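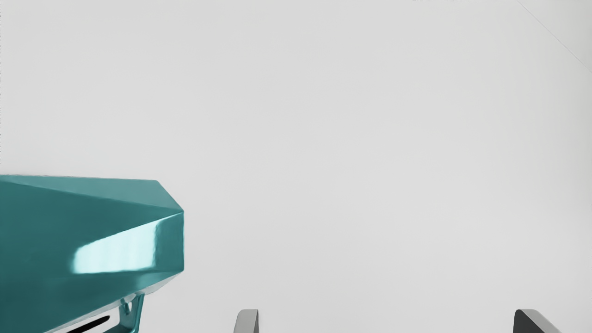 Demonstration gathering (also demo collection, or teaching by example) is the practice of recording a robot doing a task, over and over, so that a learning system can later copy it. May be done on a real arm or in simulation. The recordings are called demonstrations, or episodes.

Overview

Each episode is a run of camera views plus the arm's movements and the state of the gripper, all stamped with the time. A person usually steers. Sometimes a script does it, mostly for simple reaching and picking. The learner is then trained to give the same movement when it sees a similar view.

Simulated gathering

Cheaper per episode, and the scene can be put back at the press of a key. Object places, colours and lighting are often changed between runs so the learner does not lean on one layout. Plain backgrounds are common in early sets – a pale surface, a single glossy object, the gripper open a little way off. Such scenes are quick to draw but leave out the clutter of a real bench, and shine on smooth plastic-like surfaces seldom matches what a real camera records.

Views from close to the gripper are widely used. They show the fingertips and whatever is near them, often only part of the object. Most sets pair them with a second, wider view.

Method

Usual order of work:
Place the object, within set limits.
Start recording with the gripper open.
Steer the arm through the task.
Stop, mark as kept or dropped.
Reset.

Dropped episodes are not always thrown away. Some groups keep them apart, as examples of what failure looks like.

The Akberg set

Put together at Cisbridge under Lorraine Whitcombe, finished in July. 3,837 episodes recorded, 862 of them later dropped, mostly for long pauses where the person steering had stopped to think. Covers 6 tasks with small desk objects. 2 camera views per episode. Rozália Říha wrote the checking rules, which were afterwards taken up for the smaller Dultia set with few changes. Sitompul, the replay tool, was written for the same project and reads both sets.

Known problems

Pauses and jerky steering get copied along with everything else. Different people solve the same task in diffrent ways, and a learner trained on all of them may settle on a path between the two that no one would take. Grasps are over-represented near the middle of the workspace – people place things where they are easy to reach.

Labels are another weak spot. "Kept" can mean the task was finished, or only that the recording wasn't broken, and older sets do not always say wich.

See also

Remote steering
Simulated training
Grasp planning

Page last changed 2024-01-28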